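Le club, la deuxième pince et moi

28 octobre 2024

Bon, ça fait un moment que je vous promets des nouvelles du club de robotique et que je vous parle de confitures à la place. Je me rattrape ! On est en plein dans la préparation de la coupe Tamum, qui a lieu en février, et je rentre de l'atelier à des heures où ma mère me croirait en boîte de nuit.

Pour ceux qui prennent le blog en route : je me suis inscrite l'an dernier au club Zillura, à l'origine pour accompagner mon fils (qui a lâché au bout de trois séances pour faire du hand, merci à lui). Moi, je suis restée. J'ai quarante-six ans, je travaille dans une pharmacie, et je passe mes soirées à programmer des bras articulés avec des étudiants qui m'appellent « madame » quand ils sont fatigués. J'adore ça.

Le sujet de cette année s'appelle « la commande ». En gros, les deux bras doivent prendre des articles dans des bacs et les transférer dans un grand bac vide, dans l'ordre donné par une liste qu'on découvre au dernier moment. On a 60 secondes par article, et si on fait tomber quelque chose hors de la table, c'est zéro pour l'article. Dit comme ça, mon neveu de quatre ans y arrive en mangeant un biscuit. Avec deux bras, c'est une autre histoire.

Déjà, il faut décider qui fait quoi. Lauri Savolainen, qui s'occupe de notre groupe, nous a laissés nous disputer là-dessus pendant deux séances entières – je crois que ça l'amusait. Prasanna voulait que les deux bras puissent aller partout, moi je voulais chacun son côté, comme les enfants à l'arrière de la voiture. On a fini par couper la poire en deux : le bras gauche s'occupe en priorité du bac bleu, le droit du bac jaune du milieu et du grand bac de dépose, et celui qui est libre peut donner un coup de main à l'autre seulement si l'autre est à l'arrêt. C'est un peu lent, mais au moins ils ne se rentrent plus dedans. (La première collision, j'ai crié si fort que le groupe d'à côté est venu voir.)

Ensuite, les objets. Une petite boîte en carton, pas de souci, c'est rigide, ça a des bords, la pince sait où se poser. Mais les sachets en plastique transparent, quelle plaie ! Ça se froisse, ça brille, et le programme de vision se met à voir le bord du sachet là où il n'y a qu'un reflet. Prasanna a passé toute une soirée à déplacer la lampe, à reculer la lampe, à remettre la lampe. Finalement on a surtout changé l'éclairage de toute la pièce, et on a ajouté des images à notre collection d'entraînement : on en est à 1 638, étiquetées à la main, dont une bonne partie par moi devant une série danoise dont je n'ai absolument rien suivi.

L'autre chose que j'ai apprise, c'est que la hauteur des parois compte énormément. Dans les bacs peu profonds, la pince arrive de côté et tout va bien. Pour le grand bac jaune, il faut monter, passer au-dessus, redescendre, et penser au poignet et au câble qui pend. J'avais oublié le câble dans mon premier calcul de trajectoire. Lauri a eu la gentillesse de ne rien dire et de simplement poser le doigt sur l'arrêt d'urgence.

Côté code, j'ai quand même ma petite fierté : la partie qui gère l'attente entre les deux bras, c'est moi qui l'ai écrite. 216 lignes, dont beaucoup de commentaires, d'accord, mais elles tournent !

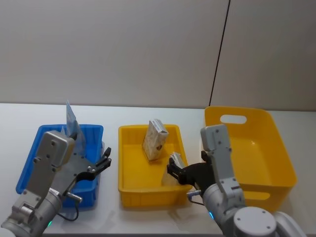
Ce qui coince encore

La force de serrage, principalement. Sur les petits objets clairs, trop serré ça saute comme un noyau de cerise, pas assez ça glisse à mi-chemin. On a une valeur par type d'objet, notée dans un tableau que tout le monde modifie sans prévenir personne, et je vous laisse imaginer l'ambiance. J'ai proposé un cahier papier. On m'a regardée comme si j'avais proposé des pigeons voyageurs, mais le cahier est là, sur l'étagère, et devinez qui a écrit dedans en premier ? Prasanna.

Il y a aussi la fameuse liste. À notre dernier essai complet, on a rentré 19 articles avant que le bras gauche se mette à attendre poliment le droit, qui attendait poliment le gauche. Ils seraient encore là si on n'avait pas tout coupé. Donc mes lignes tournent, oui, mais pas tout le temps. J'ai une idée avec une priorité qui alterne, je la teste à la prochaine séance et je vous raconte.

Au programme ensuite : une rencontre amicale contre l'équipe de Raseo, qui a terminé devant nous l'an dernier et dont on dit qu'ils ont complètement refait leurs pinces. J'apporte le gâteau aux noix. La recette est toujours dans les archives, rubrique goûters, et pour celles qui m'ont demandé : oui, on peut remplacer le beurre, mais franchement c'est dommage.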